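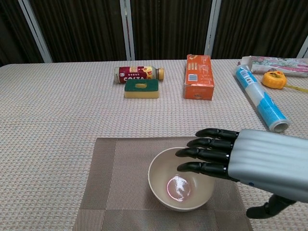 ## Hestley woven placemat, taupe and brown

The Hestley is a rectangular placemat for everyday meals. It is woven from fine strands in taupe and brown tones, and the border is darker than the panel in the center. When you put a plain cream bowl on it, the lighter part makes a quiet background and the dark edge gives a border to the place setting.

We like it on a patterned tablecloth also. Many customers write to us that they are afraid to put a woven mat over a pattern. With a small pattern in pale beige and cream, the colors stay close to each other and the table does not look too busy.

**Item number:** 3231
**Sold as:** single piece
**Shape:** rectangular
**Color:** taupe / brown, darker border
**Price:** 1,885 yen, tax included

### Using it

Put the mat straight with the edge of the table, then the bowl in the middle. A bowl with a wide rim needs a little more space, so please leave room for the spoon on the right side.

The mat is not a trivet. Please do not put a pot on it directly from the stove. For a soup bowl or a dinner plate at eating temperature there is no problem.

### Cleaning

- Shake off the crumbs after the meal.
- Wipe with a damp cloth, following the direction of the strands.
- For sauce or oil, use a small drop of dish soap in lukewarm water, and wipe again with clean water.
- Dry it flat, away from the heater.
- No washing machine, no dishwasher, no iron.

Keep the mats flat in a drawer. If a new one arrives with a curved corner, put it under some heavy books for one night.

### Delivery and returns

We send orders from the Tsuji store within 5 working days. Unused mats can be returned in 17 days from the day you receive them. Please keep the paper band, we need it for the return.

The bowl and the tablecloth are not included.

### Question from a customer

*Is the new color the same as the mats I bought in August? I want to add two more.* (Divina Castillo)

The color name is the same, but the brown can be slightly different between one production and the next. If you send us a photo of your mats in daylight, we will compare before we ship.

Emiko Yoshida, Tsuji store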